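Beltance releases Skeltinach 9 moisture assessment software for existing timber windows and doors

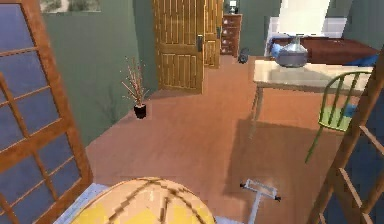
HALIFAX, April 12, 2018 — Beltance, a developer of building envelope analysis software, has released Skeltinach 9, a new version of its hygrothermal assessment package for existing timber windows, glazed partitions and exterior doors. The release is available to licensed users in Canada and Australia.

Skeltinach 9 calculates surface temperature, condensation risk and seasonal moisture content at the junction between glass, glazing compound and timber. Earlier versions treated each sash as a single uniform element. The new solver divides the sash into rails, stiles and muntins and assigns each its own section profile, species and coating. Results are reported per member, so that a repair specification can be limited to the members that exceed the user's moisture threshold.

The material library has been rebuilt for this version and now holds 106 timber and coating combinations. Entries cover species common in older Canadian and Australian housing stock, including eastern white pine, Douglas fir, western red cedar and jarrah. Linseed oil paint, alkyd enamel and waterborne acrylic systems are each modelled with separate vapour permeance values for new and weathered films.

"Most of the enquiries we receive concern the bottom rail, where water collects behind failed putty," said Duygu Türkmen, product manager at Beltance. "The previous model averaged that condition across the whole sash. A conservator could see the damage on site and still get an acceptable result on the report."

Members can be entered from measured drawings or imported from a building information model. Where the section profile is unknown, the software offers default profiles by period of construction. These defaults are flagged in the report and must be confirmed by the user before a final document can be issued.

Field comparison was carried out by Bjarnason, a heritage engineering consultancy, which monitored 11 windows in a former customs building over one heating season. Resistance pins were set in the bottom rails and lower stiles, and readings were logged hourly. Bjarnason will present the full data set and its analysis of the differences between measured and calculated values at a technical session in September.

"Agreement was closest on the north elevation," said Ragnheiður Hallgrímsson, senior engineer at Bjarnason. "On the south side the calculation is sensitive to paint colour and to the condition of the film. We recommend that both be recorded at the time of survey."

Skeltinach 9 also reads climate files in the Jerora format, used by a number of consultants for hourly weather data. Files prepared for version 8 will open without conversion, although assemblies with secondary glazing should be recalculated — the treatment of air leakage into the cavity has changed.

The software runs on 64-bit desktop systems. Existing maintenance subscribers receive the upgrade at no charge. New licences are sold per seat, with a reduced rate for practices with over 100 seats and for accredited trades colleges. A revised user manual and a set of worked calculations are included with the installer.

About Beltance
Beltance develops calculation tools for the assessment and repair of existing building envelopes. Its products are used by architects, conservators, joinery shops and building science consultants.

Media enquiries: Duygu Türkmen, Product Manager, Beltance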